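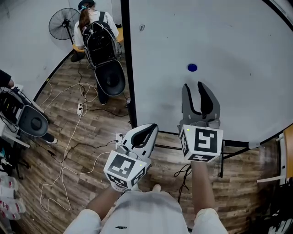 When I ask Yuzhen Wei whether a machine can clear a table yet, she laughs, and then she takes a long time to answer. She has spent nine years on the question, first at a kitchen equipment maker and now at Tallier, where she runs the household chores group, and she has learned to be careful with the word "yet." Her favorite test is a very dull one. Put a small, flat disk on a smooth white table, like the blue one lying in line with the open fingers of the right-hand gripper, and ask for it to be picked up. "People look at that and say, well, a toddler can do it," she says. "And a toddler can! But a toddler slides it to the edge, or gets a fingernail under it, or licks a finger and presses down. We have 40 little tricks for a thing like that and we couldn't list five of them."

Her own list, she tells me, began at her mother's sink in August, when she was home for a visit and found herself writing down every movement that went into drying a stack of saucers. She gave up after two pages (and her mother finished the saucers).

So which chores are close? Wei is happy to be pinned down here. Moving boxes of one size from one shelf to another is fine, and so is wiping a flat counter, provided somebody has cleared it first. Her old colleagues at Boonchu, who fit out small grocery stores, have a shelf-stocking machine called Kikix that she speaks of with real fondness. "It handles jars beautifully," she says. "Give it a bag of rice that has slumped over and it will think about that bag until closing time."

Laundry is much further off – she puts towels ahead of shirts, and shirts a long way ahead of anything with a hood. Her group tried 165 household jobs last year and kept notes on all of them, and the ones that went badly nearly always had something soft, thin or shiny in them.
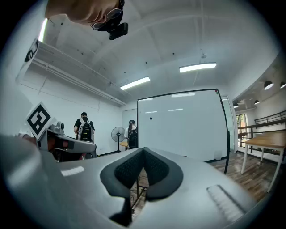

What the hands know

I wondered whether the answer was simply a better hand. Wei shakes her head at this, though kindly, as she must hear it often. Two padded fingers will do a great deal, she says, when there is a person on the other end of them. "Hold a pair of grippers yourself for an afternoon and you'll be clumsy for ten minutes, and then you'll be folding napkins. The fingers haven't changed at all. You have."

Would she have a machine in her own kitchen? She would, she says, for the floor and for carrying things, and she'd keep the glasses for herself a while longer.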